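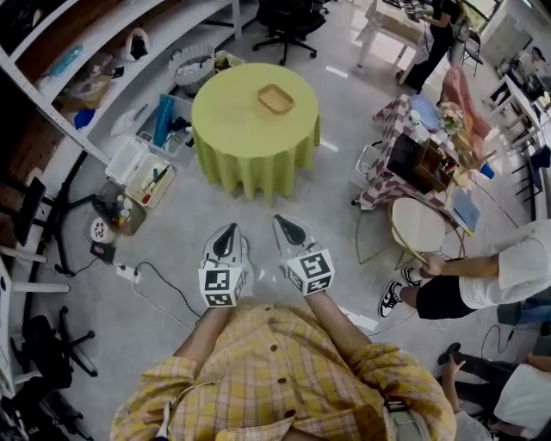
Front room, morning. Green cloth on the round table, little tray on top.

October, second entry. Started just after 8, coffee first, then straight under the Pluretti.

So the carburetor is off again. I know, I know, I said in the last entry that it was done and I'd stop touching it, but she was hunting at idle all the way home from the hill loop and I couldn't leave it alone. Up and down, up and down, like she was breathing. Crisanto rode along and thought it was ignition. I thought it was air getting in at the base. We bet a lunch on it.

Pulled the intake, and the gasket under the carb had a crease in it you could catch a fingernail on. That's my lunch! (Crisanto, if you read this, I want the noodles from the place by the tire shop.) The creased one was from the cheap set I bought in spring. Cut a new one from the thick paper sheet, trimmed the holes with the hollow punch, and put it on with a very thin wipe of grease. Nuts snugged up crosswise, a bit at a time. Please don't anybody crank those down, the flange on this one has already been filed flat once and there isn't a lot of meat left.

Idle now sits at 667 on the Kütt meter, warm, lights off. A little low for my taste but it's steady, and it holds there with the fan running too. I'm leaving it until we've done a longer drive. Pulled it up to 4000 a few times with the hood open and it came back down clean every time, no popping in the exhaust. There's still a small flat spot right as you come off idle. Might be the pump jet, might be my imagination.

Odometer shows 3233, for what that's worth. It's been around at least once, and Randa thinks twice, going by the pedal rubbers.

Brakes. Rear left drum took me most of the rest of the morning. The adjuster was frozen solid and I had to go back and forth with heat and penetrating oil before it gave up. Cylinder looked fine inside, so I cleaned it and put new cups in anyway. Shoes have plenty left. Haven't bled it yet, I need a second foot for that, so DO NOT MOVE THE CAR until there's a line crossed through this sentence.

Randa Abou Jaoude called about the Wondisance trim. She's found a pair of door strips from a later car and wants to know if they'll fit ours. I measured the clip spacing on the driver's side and it's the same for the first 4 clips, then it wanders off. My guess is somebody redrilled that door a long time ago. I told her to hang on to the strips and I'd check the passenger door, which I then forgot to do. Tomorrow!

Paint sample from Ono came in the noon mail. It's close, really close, but in daylight it goes a touch green next to the original under the trunk seal. Held it up three different ways and kept changing my mind. Left the card on the rear shelf of the car so everyone can have a look and write what they think on the back.

Still to do: bleed rear left, passenger door clips, order more gasket paper (down to half a sheet), find out who has the good feeler gauges. Mine are missing the thin ones and I had to borrow from the other set.

Quit a bit after 5. Hands smell like brake fluid, going home.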